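Bin rig, part 4: cables, clamps and the dead strip along the back wall

Posted Sunday, January 20, 2019

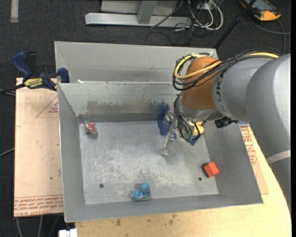 Front bin with the current test objects. The yellow cable still takes the long way round the joint.

Most of January has gone into things that are not software. The arm has been running from the Jadinix controller since before Christmas and the motion side is stable enough that I've stopped thinking about it. What I keep fixing is everything bolted, tied or clamped to it.

Cables first. The black bundle is tied in places, but the loops left of the orange joint are too wide. With the wrist rolled past a certain point they swing out over the bin, and on a low approach they can touch the wall before the finger reaches the floor. I limited the roll in the config as a stopgap. The proper fix is a printed saddle on the collar with a strap over it, and a shorter run for the yellow cable. I have drawn the saddle twice. The first version fouled the collar screws. The second is printing at 50 per cent infill and should be done tonight.

The wiring at the gripper is worse and I don't have a plan for it yet. Maricel Tiongson suggested braided sleeve. I tried a short length and it was too stiff at the bend, so it came off again.

The bins are the ones I got from Tolentino when they cleared out their old shelving stock. Sloping walls, flat floor, heavier than they look. The floor of the front bin is well scuffed by now, mostly through the centre and the lower part, and the scratches confuse the segmentation more than I expected. Under the bench lights a bright scratch gives a hard edge that looks a lot like the rim of a thin object. I could paint it matte. For now I take a background shot at the start of each session and subtract it, and that handles most of the problem until a bin gets bumped.

To stop it getting bumped, the acrylic sheet under the bins is held with a bar clamp at the left corner. The masking paper is still on the cast sheet and will stay on. I tried a peeled offcut under the bins and they slid.

The remaining trouble is the back wall. Anything flat that ends up leaning against its base is close to unreachable for the finger, as the wrist runs into the rim first. The cube is easy anywhere on the floor. The small wrapped piece is fine in the open and poor in a corner, where the shiny wrapping also upsets the depth reading.

Last long run was 300 attempts with the same set of objects, 107 of them started within a finger length of a wall. I haven't split the failures by wall yet. My guess is that the back one accounts for most of them, but the log only stores the target position in arm coordinates and I moved the bins partway through – so that needs a transform before it tells me anything.

Still to do:

Fit the saddle, shorten the yellow cable, restore the roll limit.
Order a longer fingertip from Hakholm, or cast one.
Write the bin pose into the log header.
Second clamp.

The Milau power supply is still running warm under load. I'll measure it properly before part 5.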